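Shellac over old stain, and why I stopped sanding first

The interior doors in our house in Bretville were stained sometime before we bought the place, then waxed, then apparently waxed again by people who did not remove the first wax. Last spring I started refinishing them one at a time. These are my notes on the third door, mostly so I have them when I get to the fourth.

The first two doors I sanded to bare wood. It took most of April, and the edges never matched the faces afterward. End grain on the rails takes stain faster than the stiles do, and by the time I had the color even on one side I had sanded through a corner on the other. Wiebke Hollmann, who refinishes furniture for Warnholm, read my earlier post and wrote to say the stain was probably fine and the problem was everything on top of it. Her procedure is to strip the wax with mineral spirits, wipe until the rag stays clean, let it sit overnight, and seal with dewaxed shellac.

I went through 5 rags per side. The spirits pull up a brown haze that looks like stain coming off. It is mostly dirt. A white rag still picks up a little color at the end, and chasing that is a waste of solvent.

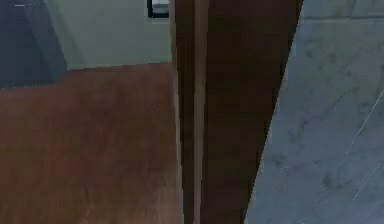 The shellac was a one-pound cut, thinned from a two-pound cut with denatured alcohol. I brushed the first coat and padded the next two. Brush marks in a one-pound cut level out if you leave them alone. I did not leave them alone on the hinge side, and there is a ridge there that I had to knock back with 500 grit paper and a drop of oil.

Temperature in the garage was 66 degrees for all three coats. Drying time between coats was an hour, longer for the last one. Rutilio Villalobos asked in the comments whether shellac will hold up near a bathroom. I would not use it on the inside face of a bathroom door without a topcoat. Water-based polyurethane goes over dewaxed shellac with no trouble if the surface is scuffed first.

Remaining problems: the bottom edge was never sealed by anyone, and it swells every summer. I will take the door down again and give that edge two heavy coats. The strike plate also needs to move down slightly. The old screw holes get filled with glue and toothpicks before I drill new ones.

Next is the hall closet, which has paint under the wax.

Get new posts by email. Enter your address to subscribe. Unsubscribe at any time.

© February 2024 Petro Ostapchuk | Contact | Back to top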